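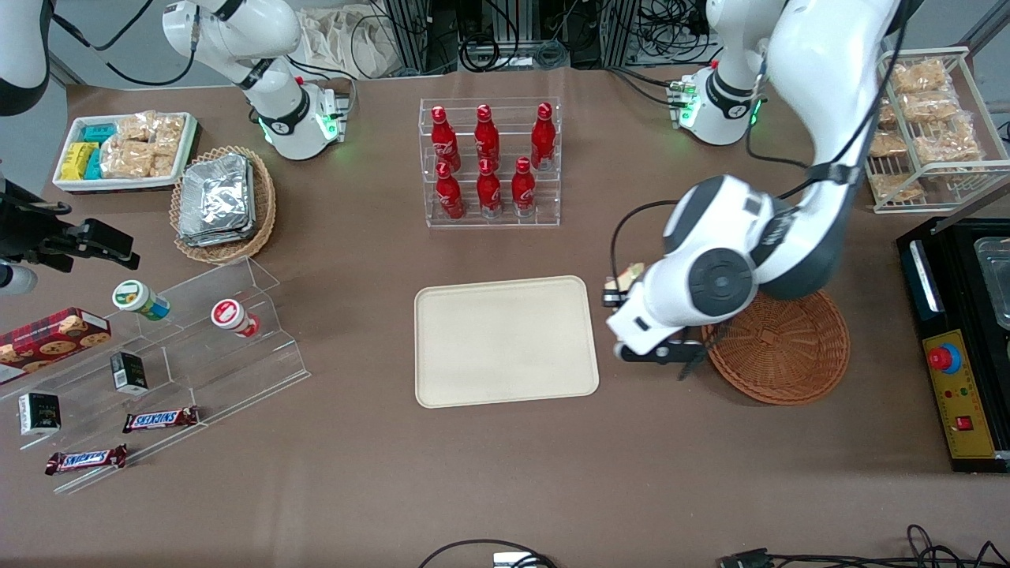
*Snack table with the bottle rack stocked, tray and round basket still empty.*

# Brerik snack table: notes on the layout set

Read this before you use the numbers for anything. I inherited the set from the Pumonberg folder and I don't trust all of it.

## What it covers

Snacks and drinks laid out on a brown-topped table, with trays and baskets to sort them into. The drinks sit in a clear acrylic rack with two tiers. In the layout pictured it holds 6 red Coca-Cola bottles, three on the upper step and three on the lower, with a beige plastic tray directly in front.

| Item | Value |
|---|---|
| Layouts listed | 514 |
| Layouts claimed in the old README | 1000 |
| Label rows | more than 4000 |
| Label language | English |

I can't explain the gap between the first two rows. The old README says "approx. complete", and I have no idea what that was supposed to mean. Use 514.

## Labels

- `rack`: tiered bottle holder
- `tray`: flat, with a raised lip
- `basket`: woven, any shape
- `snack`: anything packaged that isn't a drink

`snack` is too broad. Lorenz Zwahlen wanted it split into bars, chips and candy, and the Civden labels do that for a while and then quit. I merged them back. If you need the split, you'll have to redo it by hand.

`tray` and `basket` get swapped in places, mostly for shallow baskets. I fixed the ones I found.

## Things I would not use it for

Stock counts. A full rack says nothing about what was in the cupboard.

Snack preferences. The Egilsson write-up ranks favorites by how close an item sits to the front of the table. Somebody put it there, and that is all the position tells you.

## Known problems

- Empty containers are labeled in some layouts and skipped in others
- `rack` rows don't record the tier
- Two spellings of "pretzel"

Corrections go in `fixes.csv`, one per line, with the layout number first. I go through them on Friday.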